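Section 4. Laying and taping down your table mat

I'm Ourania, and I wrote this bit of the guide after putting down rather more mats than I'd planned to last February. If you've already got yours flat and happy, skip to section 5. Otherwise put the kettle on and read the whole thing through first (it's short, I promise!).

What you need
The Neltholm mat, 142 cm roll, cut to size
White tape
A black marker pen
A ruler or anything with a straight edge
Something with a bit of weight and no sharp corners

Getting the mat flat

1. Unroll the mat on a clean floor, textured side up, and leave it overnight. Mine wanted 16 hours before the ends stopped springing back at me.

2. Wipe the tabletop with a barely damp cloth and dry it. Crumbs under a mat feel like boulders, believe me.

3. Lay the mat down and shuffle it about until you like where it sits. Leave bare wood showing all the way round, so the tape has something to grip.

Note: if your table has a slanted or curved edge, line the mat up with the side you'll be working from and let the other side look after itself.

Marking it

4. Draw a few short lines on the table beside the mat with the marker. Little dashes are plenty – I once drew a full outline and regretted it for months. They're there so you can put the mat back in the same spot after cleaning.

Caution: marker soaks into unsealed wood. Try it on the underside first, and if it spreads, use a pencil.

Taping it

5. Tear your tape into short strips before you start. Stick down one side, smooth the mat across with your forearm, then do the opposite side.

6. Add a strip at any corner that lifts, and a small piece at the back if it needs it. 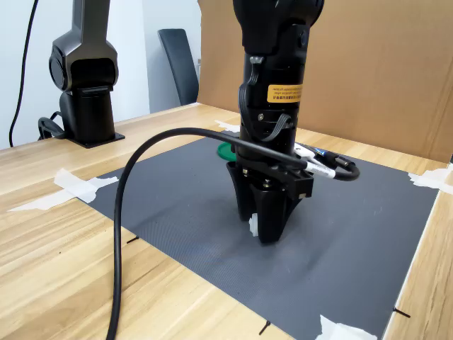
Fig. 4.1. Dark grey mat taped to a pale wooden table, with short marker lines near its boundary and a round green lid on top.

7. Press each strip down hard with your thumb, and then try to slide something light across the mat. A lid is ideal. If it catches on a ridge, peel the nearest strip and smooth that part again.

Note: replacement tape is part 3187 in the Liltton list. Ordinary white tape from a stationer's does the job too, though I find it goes gummy by the summer.

Changing the tape is covered in section 9, along with getting the old sticky marks off.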